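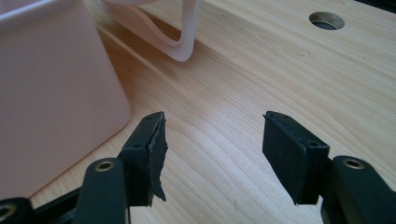
We've been in the Garkura flat for 13 months now and I'm still not tired of the table! I found it in the back room at Peixoto, the second-hand place down by the canal, under a heap of curtains, and paid 56 pounds for it (plus a bit more for the van). I wanted something pale to lift that end of the room, because the kitchen faces north and everything we owned before was dark. The wood is lovely and light, and I like it best with a good stretch left bare like this. I did buy a runner for it, a stripy one from Gulel, but it lasted one supper and now lives in a drawer.

A few notes for those of you who asked after my last gallery, posted 14 Jul 2025:

The finish. I rub in a little Kevach oil with an old T-shirt, leave it overnight and buff it in the morning. One small tin has done three coats and there's still plenty left, so don't let them sell you the big one.

The chairs. Still not sorted! We have two that match and two that really don't, and I keep changing my mind about painting them.

The wobble. One leg was short, so I glued a circle of felt underneath. It's fine unless you lean on the window end, which of course everyone does.

More pictures when the shelves are up, hopefully before the end of July.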